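# Cluseo Underdeck Inspection Carriage

The Cluseo is a travelling carriage for the inspection and light maintenance of bridge decks from below. It is suspended from two parallel runway beams fixed beneath the deck and moves along the length of the span, giving inspectors a level working platform within reach of the soffit, the cross-girders and the bearings. The carriage is manufactured by Sasitz at the Dollau works and is supplied for new bridges and for existing structures where runway beams can be added.

The Cluseo is intended for permanent installation. It remains with the bridge, is parked at one abutment when not in use, and is available to the bridge owner without the closure of a traffic lane or the hire of a road-mounted access unit. On railway bridges it allows most visual inspection of the underside to be carried out without a track possession, subject to the rules of the line concerned.

## Where it is used

The carriage is suitable for the following structures:

- steel plate girder and box girder bridges
- composite decks with exposed steelwork
- truss bridges where the lower chord allows a clear path for the platform
- concrete viaducts, provided that the runway hangers can be cast in or drilled and anchored

It is not suitable for arch bridges where the distance between the deck and the arch changes along the span. For these structures Sasitz offers a separate hinged platform, details of which are available on request.

Tightly curved decks require an assessment of the runway before an order can be accepted. The standard bogies will follow a gentle curve, and a swivelling bogie may be fitted where the radius is smaller.

## Principal data

| Item | Standard carriage |
|---|---|
| Maximum distance between runway beams | 23 m |
| Internal platform width | 2,810 mm |
| Safe working load, evenly spread | 2,000 kg |
| Maximum travel speed | 10 m per minute |
| Main frame | Welded aluminium |
| Bogies and hangers | Galvanised steel |
| Drive | Electric, with hand winding for recovery |
| Control | Fixed panel at each end, one in use at a time |

The safe working load includes persons, tools and materials. It applies with the carriage stationary or travelling. Suspended loads must not be attached to the guardrail or to the underside of the platform.

## Platform and guardrails

The platform deck is an open, non-slip grating which sheds rainwater and reduces the effect of wind from below. Toe boards are fitted on all sides. The guardrail on the two long sides can be lowered in sections to pass cross-bracing or drainage pipes, and each section is linked to a switch that prevents the carriage from moving until the rail is raised again.

Raised steps are available for decks with deep girders, where the soffit between the girders would otherwise be out of reach. The steps are fixed to the platform by hand-tightened clamps and may be placed at any point along it. Their own guardrail is supplied as part of the set and must be in position before the step is used.

## Drive and braking

Each bogie has one driven wheel and one plain wheel. The drive motors are matched so that both ends of the carriage travel together, and a skew sensor stops the movement if one end runs ahead of the other. Spring-applied brakes hold the carriage whenever power is removed.

Storm clamps are provided at each end. These are closed by hand and grip the lower flange of the runway beam. The carriage must be clamped when it is parked and whenever work is in progress at a fixed position. Operation is not permitted in winds above the limit stated in the manual for the individual bridge — this limit is set during design and depends upon the height and exposure of the site.

## Records and office equipment

A position encoder on the north or east bogie, according to the layout of the bridge, records the distance of the carriage from its parking position. Inspectors may therefore enter a defect against a chainage and return to the same place at the next visit. The readings are stored in the control panel and may be copied to an ordinary desktop computer by cable. No subscription is required, and the files are plain text.
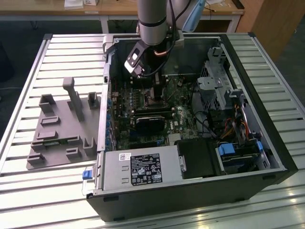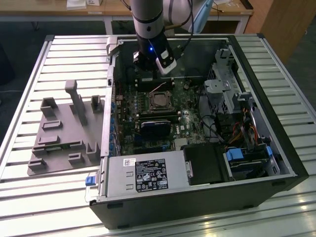
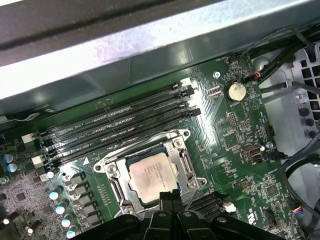
*Interior of the computer case, with the green motherboard.*

Owners who already keep inspection records in a database may ask for the column headings to be arranged to suit. This should be requested at the time of ordering. Changes made after handover are charged separately.

## Design and approval

Every Cluseo is designed for a named bridge. The purchaser is asked to supply general arrangement drawings, the most recent inspection report, and details of any services carried below the deck. Where drawings are missing or incomplete, Sasitz can arrange a measured survey.

The loads imposed by the runway on the bridge are set out in a calculation package for review by the owner's engineer. Approval of the main structure under these loads remains the responsibility of the owner. Enquiries on calculations should be addressed to Nhi Đoàn, Structures Section.

The carriage supplied for the Trình Viaduct is a recent case of installation on an existing bridge. The hangers were clamped to the cross-girders without drilling, and the parking bay was built on a bracket clear of the abutment — an arrangement that kept the bearing shelf open for jacking.

## Delivery and installation

The carriage is delivered in bolted sections that can be carried on a standard flatbed vehicle. Assembly is normally carried out at ground level, followed by lifting from the deck with winches. Over water, the sections may be assembled on a pontoon or brought out one by one along the runway.

The purchaser is to provide:

- safe access to the abutment where the carriage will be parked
- a power supply at the parking bay, with a lockable isolator
- confirmation of any seasonal limits on work, such as those protecting nesting birds or roosting bats

Orders for installation during the following spring should be placed by the end of November.

## Inspection and servicing

The carriage must be examined by a competent person at the intervals required by law in the country of use. Sasitz recommends a separate mechanical service each year, covering the brakes, wheel bearings, storm clamps and guardrail switches. Wheel flanges should be measured at the same visit and the figures entered in the logbook.

Wheels, brake linings and switches are held in stock at Dollau. Grating panels are cut to order. When ordering parts, please quote the number stamped on the main frame beside the control panel.

## Operator training

Training is given on site at handover and lasts one working day. It covers daily checks, normal travel, use of the lowering rail sections, and recovery by hand winding. A rescue plan for the individual bridge must be in place before training begins. Refresher courses are arranged by Bảo Lương, Training Office.

## Enquiries

Requests for a quotation should state the bridge type, the length of the deck, the distance between the proposed runway beams and the obstacle crossed. Sales enquiries are handled by Treasa Nic Giolla. Enquiries about servicing and spare parts should be sent to Xuân Huỳnh at the Dollau works.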